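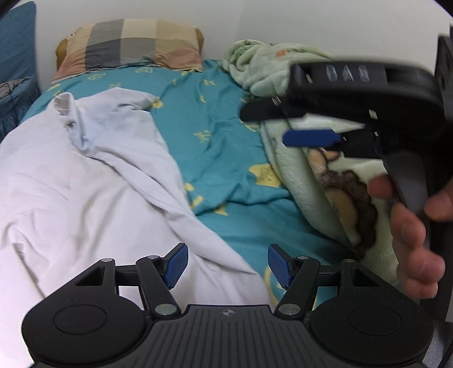
Unit 5: Making a Bed

Read before the practical session. Duyên Lại will go over it at the start of class, so bring your questions.

Starting point

For this unit the bed starts out unmade. Look it over before you touch anything. Find the fitted sheet, the duvet and any blankets, and note which pieces have ended up underneath others. A printed duvet cover, such as a teal one with pale yellow letters, is easier to set straight than a plain one. If the print runs in one direction, use it to find the top.

Order of work

Take the pillows off first and put them on a chair. Fold extra blankets in half and lay them over the chair back. Pull the duvet down past the foot of the bed.

Check all the corners of the fitted sheet. If one has come off, lift the mattress with a flat hand and tuck the elastic under. Smooth the sheet from the center out toward the sides.

Bring the duvet back up. Hold both top corners and shake twice so the filling settles into the corners of the cover. Close the buttons or snaps at the foot end. Leave the same overhang on both sides. On a bed against a wall, do the wall side first.

The blanket goes on last, folded in thirds across the foot. Some households prefer it under the duvet. Ask before you start.

Common faults

Filling bunched at one end of the cover. Open the cover and pull the corners through again.
Sheet too small for a deep mattress. Check the label on the hem.
Blanket tucked so tight that the mattress edge curls up.

For next time

Read pages 14 to 37 of the Cullier booklet, on folding fitted sheets. Bring one fitted sheet from home, any size.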